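Can a robot do the fiddly stuff in a PC repair shop yet?
Posted in Home & Workshop Tech, Sat 13 July

NabilaBenj

Hi all, first post here so be gentle. My name is Nabila Benjelloun and I run a small computer refurbishing place called Bultden with my sister. We take in old office desktops, wipe them, swap whatever needs swapping and sell them on to schools and families. We did 783 machines last year and my wrists are telling me I can't do that again.

So I've been reading up on robot arms. My nephew keeps sending me videos of them folding T-shirts and loading dishwashers, and I figure if a machine can deal with a wet T-shirt then surely it can deal with a memory stick, which at least keeps its shape! The job I'd love to hand over is the middle part: tower on its side, panel off, processor in the socket, memory in the slots, drive in the cage, panel back on. Same thing all day long.

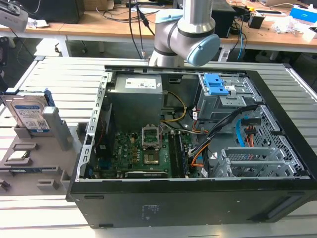

What worries me is the cables. On a bare board I can picture it going fine, but old towers are full of power leads that spring back the second you let go of them, and every model has them in a different spot. I spend half my time holding a bundle out of the way with my pinky while the other hand does the work. Also the processor. If you've ever bent a socket pin you know the feeling in your stomach.

Is anybody doing this for real in a shop our size? Or should I just buy a better chair and ask again in a few years? I'm not looking to replace anyone, it's the two of us and a dog.

Falumell_Dave

I work in assembly (pumps, not computers) and we have two arms on the line, so take this for what it's worth. Short answer, parts of it yes, the whole thing no.

Picking a part out of a fixed spot and putting it in another fixed spot is old news. If you set up a tray with a pocket for each part so that everything always sits the same way, an arm will pick from it until the lights go out. The tray is most of the trick. We spent longer on ours than we did on the robot program, and I still have one in my garage from when we got the pocket depth wrong.

Memory is harder than it looks. You have to line it up, push pretty hard, and know when it has clicked. A person feels that without thinking. The arm needs some kind of force sensing, and then somebody (you) has to sit there tuning how hard is too hard. Processors I'd call the other way around, hardly any force but you need to be dead on, and then there's the little lever and the bracket. I'd keep doing that one by hand.

Cables, forget it for now. I've seen lab demos where a robot plugs in a cable and they're impressive, but it's one cable, one connector, nice and slow. Yours are a bird's nest. And what happens when a school sends you 7 different models in one pallet? Every new case means teaching it again, at least some of it. Our pumps come in two sizes and people still complain about changeover.

If you want to try something, start outside the case. Sorting pulled memory into bins, or feeding drives to a wiping station. It's boring, it repeats, and if the arm drops one you're out a few bucks. That would save your wrists some too.

hurlow_road

get an electric screwdriver and a bench that goes up and down. I paid 500 for mine used and my back quit hurting. robots are cool but who fixes the robot

NabilaBenj

Ha, fair point about who fixes it — probably me, at eleven at night.

Thanks Dave, that's a lot more useful than the videos. I hadn't thought about starting with the wiping station but that's exactly where the dull part is. We have a shelf of pulled drives that need to go in, wait, come out, get a sticker. I could make a tray for those this weekend out of scrap and see if the idea even holds up with me playing the robot. If it does I'll price a small arm in December when things go quiet. And I'm looking at benches too, so you both win.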